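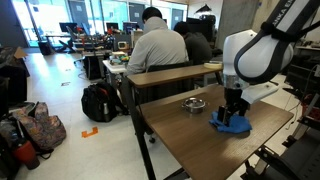 Gripper lowered on to a blue cloth, with the lidded pot to its left.

Tumetti cloth-handling package: is the support plan required?
Asked by Noreen Soomro, Prarkau

Our department is considering the Tumetti package for a single arm that is to handle folded and crumpled textiles on a table. The quotation from Zirkatis lists the gripper, the software licence and a support plan of 193 per month. We would be grateful to learn whether the support plan is compulsory, and whether the package can be relied upon with thin cloth. The brochure refers only to "soft goods".

3 answers

Lizelle Pillay
The support plan is optional after the first 2 months. Please ask Zirkatis to confirm this in writing, as our own quotation showed it as a fixed item until we raised the matter in February. With regard to thin cloth, our unit obtained acceptable results with tea towels and poor results with anything lighter. The finger pads wear and should be ordered as spares. We replaced ours after 7 weeks of daily use. Setting up the grasp heights took one member of staff 5 working days.

Saimi Vuorinen
We use Rolland and have had no difficulty.

Kulsoom Magsi
Further to the first answer, users should note that the licence is tied to one controller. A transfer must be requested from Zirkatis, and ours was refused on the first application. I would also advise requesting a trial with your own cloth before any order is placed.

Comment from Noreen Soomro: Thank you. A trial has been requested.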